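Pilgrim path over Bultach hill – who gets to close it?

skurn_walker
Tuesday, June 14, 2022
The parish wants the path to the Bultach spring shut to everyone but worshippers for the nine days of prayer in July. I'm not religious, but I walk up there most mornings and I've never bothered a soul. Does a chapel that holds 350 people really need a whole hill?

GCarvalho
It doesn't need the hill. It needs the spring, and the hill is inconveniently wrapped around it. Last July 900 people came up on the final night, and I said my prayers next to a man flying a drone. I'm for closing it.
Glória Carvalho

mossback452
The spring was holy before the chapel was. My grandmother tied rags to the thorn tree there and went to Mass afterward, and neither party complained. If they close it, do rag people count as worshippers? Who checks?

ott_s
Gill farm owns the bottom stretch, so the parish can't close that part without asking them. I've read the 1931 agreement. It's four pages long and mostly concerns sheep.

GCarvalho
Ott Sepp, you have been waiting years for someone to bring up that agreement.

ott_s
Guilty. Meanwhile, from my table:

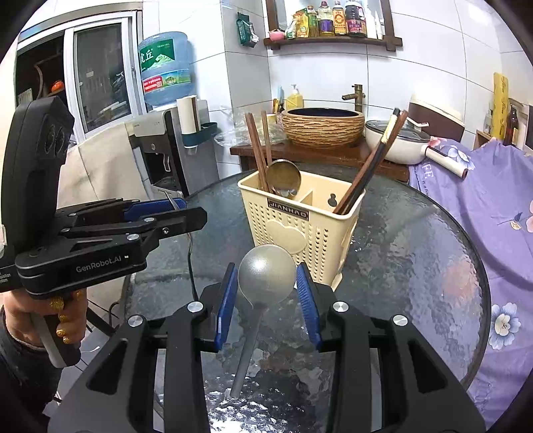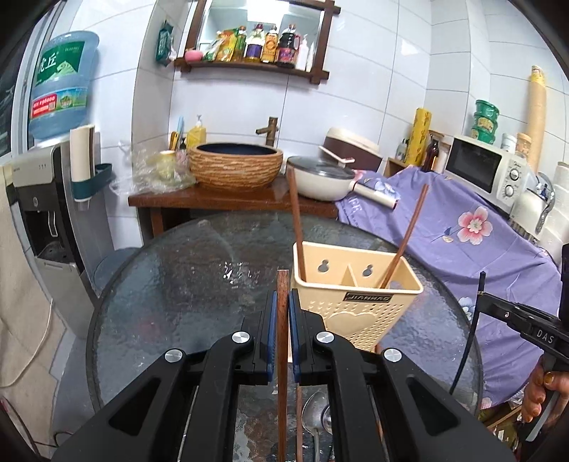
Anyway, page three says the path stays open "to all persons going to the water." It doesn't say what they have to believe when they get there.

skurn_walker
So I carry a bottle and I'm a person going to the water. Sorted.

GCarvalho
That's a loophole with a cap on it. Would you at least skip the evenings?

skurn_walker
Evenings, fine. I'm not giving up mornings.

mossback452
The Daltska people tried a rope and a sign at their well. The sign was gone in a week and the rope was on somebody's boat.

ott_s
The parish meeting is Thursday at seven. I'll bring copies of page three.

GCarvalho
Bring page four too. I want to see the sheep.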